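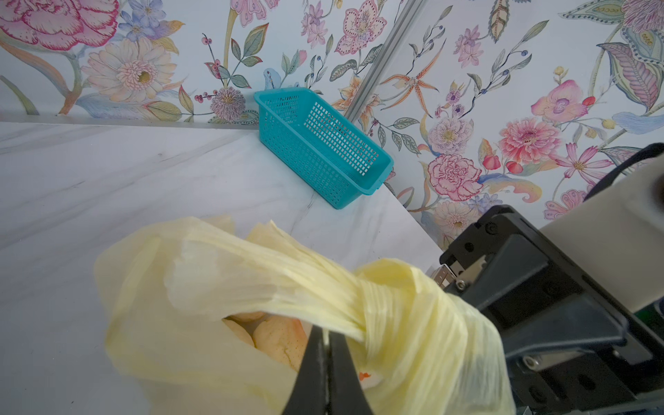 The question of whether a town should keep its weekly market is usually put in terms of money. Stall rents are set against the cost of cleaning, and the result is compared with what the same square might earn as a car park. The Zurkberg town council has now received two papers on this basis, and both recommend closure by the end of October. This essay argues that the council has been asked to weigh the wrong things.

A market has been held in Zurkberg since 1753. Age alone is a poor argument for keeping anything, and the traders themselves rarely use it. Their case rests on what the market does at present. It sells fruit and vegetables by the piece, at prices which change during the day, to people who may want one onion or two peaches. The supermarkets on the Jolwood road sell largely by the pack. A household of one, on a fixed income, pays for that difference every week, either at the till or in food thrown away. 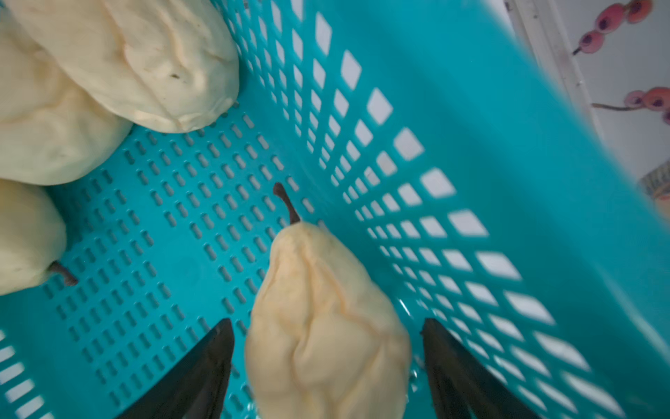 The second paper, written for the council by the consultancy Pruvost, gives this matter a single paragraph. It notes that the number of stalls has fallen from 46 to 13 and treats the decline as a sign that demand has gone. That conclusion does not follow. Over the same period the council raised pitch fees five times, moved the market from Saturday to a working day and withdrew the early bus. A fall in trade under such conditions tells us something about the conditions. It says very little about what residents would choose if the market were open when they were free to visit it.

Hnat Nechyporuk, who spoke for the traders at the last public meeting, asked for a trial year on the old day and at the old fee. The request was modest, and it deserved a fuller reply than it received. Da-eun Son, replying for the council, said that a trial would delay the redevelopment of the square. No doubt it would — but a square can be rebuilt in any year, whereas growers who have found other buyers seldom come back.

Public bodies are right to ask what a service costs. They should be equally careful to ask who will bear the cost once it has been withdrawn, and the papers before the council do not attempt to say. Until that work has been done, the vote should be postponed and the trial year granted.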